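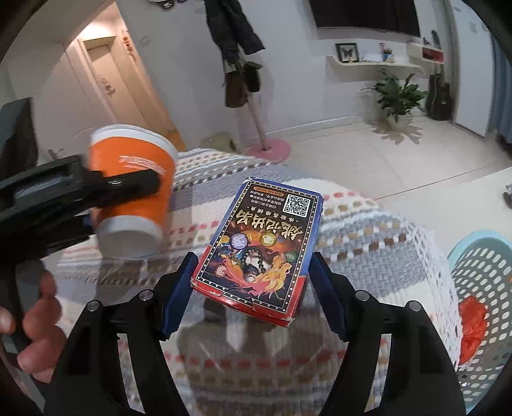 Games & Puzzles > Care and Storage

Storing card games in small tuck boxes in a humid house

Asked February 20, 2020 by porchlamp
Viewed 257 times
3 replies

I have a shelf of card games that has gotten out of hand and I need a better way to keep them. Most are small, the kind that come in a thin cardboard box with a flap that tucks in at the end. Some I bought here and some came from relatives overseas, so a good part of them have rules and card text only in Chinese. I can't just buy another copy of those if something happens to them.

There are two problems. The first is the boxes. The corners are going white where the printed layer has rubbed off, and on a few of them the flap has started to tear along the fold. The game with the big gold title is a typical case, with worn corners at the red end.

The second is the air. We moved to Posatcombe in August and the house is damp compared to our old apartment. The games are on an open shelf in the back room, which has one outside wall. Two decks have cards that are now bowed in the middle, so when you put the deck on the table it rocks. One smells a little like a basement. I haven't seen any mold on anything.

What I would like to know:

Should I keep the original boxes at all, or move the cards into plastic deck boxes and put the cardboard ones away somewhere?

Is it worth sleeving everything? I added it up and I have close to 2000 cards, so that would cost real money.

Can bowed cards be flattened?

What do people do about humidity for something this small? I don't want to run a dehumidifier all day for one shelf.

I play with my kids, who are 7 and 11, so whatever I do has to be easy for them to put back. These are for playing and I have no plans to sell any of them.

Edit: somebody asked in a comment about the shelf. It is a Gornix unit, the open metal kind with wire shelves. The boxes stand on end like books. The wire leaves little dents in the bottoms of the softer ones.

Reply from Rasmus Rimkutė
Marked as accepted

Move the shelf first. An outside wall is colder than the rest of the room, and the air right next to it is damper. Put the games on an inside wall, off the floor, and away from any heating vent. A vent will dry them out fast in winter and then they will bow the other way. A closet in the middle of the house is usually better than any open shelf.

Get a humidity gauge. The small digital ones are cheap. Leave it on the shelf for a week before you buy anything else, and write down the number morning and night. Between 40 and 55 percent is fine for cards. If it stays over 60 you need to do something. If it swings up and down a lot every day, that is also bad for cards, even if the average looks good.

For a small collection the simple answer is a plastic storage bin with a gasket in the lid and latches on the sides. Stand the games in it the way you have them now, and put in a couple of silica gel packs, the kind that change color when they are full. You can dry those out again in a low oven, following the directions on the package. Check them once a month. Don't overdo it with the gel. Cards that get too dry turn brittle at the edges and slide around badly when you shuffle.

Let everything air out before it goes in the bin. If you seal up damp cards you have a box of damp air. Pick a dry day, spread the decks out in thin stacks on a table in the driest room you have, and leave them for a day or two. Keep the one with the smell separate. Look at both sides of those cards in good light. Gray or greenish specks that come off on a white cloth mean mold, and I would not store that deck with the others.

Flattening bowed cards. Cards bow when one face takes up more moisture than the other. After they have aired out, square up the deck, turn every other card so the bends work against each other, and put the deck between two pieces of flat, smooth board. Put some heavy books on top. Leave it alone for a week. Most decks come back most of the way. Plain paper cards do better than plastic-coated ones in my experience. Don't iron them and don't use a hair dryer. I ruined a rummy deck with an iron years ago and the coating came off on the towel.

A crease is a different thing. The fibers are broken and you can't undo it.

Boxes. Keep them. For games you can't replace, the box often has things printed on it that aren't anywhere else, such as the number of players, the card list, the publisher, or a code that goes to the rules online. Take a clear photo of all six sides of each one, plus the rule sheet, front and back, and save them with the name of the game as you would say it in English. If a box falls apart later you still have everything that was on it. Do this for the Chinese ones before the others.

To fix a flap that is tearing at the fold, put a strip of acid-free paper tape on the inside of the box, across the tear, and press it down with the back of a spoon. Don't use regular clear tape. It goes yellow, the edges collect dirt, and in a few years it lets go and takes the print with it. For split side seams I use white craft glue put on with a toothpick. Wipe off the extra, hold the seam with a clothespin and a scrap of wax paper for an hour, and you're done.

White corners I leave alone. Some people go over them with a marker that matches. It looks fine from across the room and wrong up close, and marker can bleed into the cardboard. If it's just from handling, it won't get much worse once the box stops rubbing against other boxes.

Sleeves. Only for the games that get shuffled a lot, and only if the deck will still fit in its box. Usually it won't. A sleeved deck can be nearly twice as thick, and forcing it in is how flaps tear in the first place. I sleeve three games out of everything I own.

With kids I would go like this. The games they play all the time go in plastic deck boxes with a snap lid, with a label on the end, and the original boxes go flat or empty in the bin. The ones that come out a few times a year stay in their own boxes in the bin. Children pull on flaps and there isn't much you can do about it.

If you stay with the wire shelf, cut a piece of stiff board to fit and lay it on the wires. That will stop the dents.

porchlamp commented:
Thank you, this is very complete. I got a gauge and it says 64 percent on the back room shelf and 51 in the hall closet. I'm moving them today. Does it matter if the boxes stand up or lie flat in the bin?

Rasmus Rimkutė commented:
Flat is a little easier on the cards, upright is easier to find things in. If they stand up, keep the row snug so nothing leans. Snug, but you should be able to pull one out with two fingers. Fill the empty space with a rolled-up towel or a block of foam.

Reply from tablefor5

I agree with most of the above but I would skip the silica gel unless the number is really bad. I keep mine in the closet in ordinary shoe-size bins, no gasket, and we're near a river. Nothing has bowed in the time I've lived here.

What helped me more was rubber bands. I mean getting rid of them. If you have rubber bands around any of your boxes or decks, take them off now. They dent the edges, and when they get old they melt onto the cardboard and you will never get it off. Use a wide paper band, or the elastic bands made for game boxes that have fabric over them. Quiroga makes a flat one that I like — it's wide enough that it doesn't cut in. The size for big game boxes is too loose for a small deck, so check the package.

Small zip bags are good too. A sandwich-size bag fits most tuck boxes with the cards inside. It stops the boxes rubbing on each other, which is where your white corners are coming from. Leave the bag open a little for a few days first if the cards have been somewhere damp. My kids can manage the bags fine and if a flap gives out, the cards don't end up all over the floor.

For the smell, I put the deck in a bin with an open dish of baking soda next to it. The dish should be next to the cards, with none on them. Takes a couple of weeks. It worked on one and didn't do much for another.

Also wash your hands before playing, and no chips. That did more for our cards than anything I bought.

porchlamp commented:
We do have rubber bands on four of them. Taking them off tonight. One is already stuck on the bottom of the box.

tablefor5 commented:
Put it in the freezer in a bag for an hour and then try to flick it off with a fingernail. If it pulls at the print, stop and leave it.

Reply from hk_marlow

just get plastic boxes and toss the old ones. the Istutside ones are ok, they come in packs. they are cards, you're supposed to use them

porchlamp commented:
I'd like to keep the old ones if I can, but I may get a pack of those for the kids' games. Do they fit cards that are a bit wider than poker size?

hk_marlow commented:
not sure, mine are all regular size. measure first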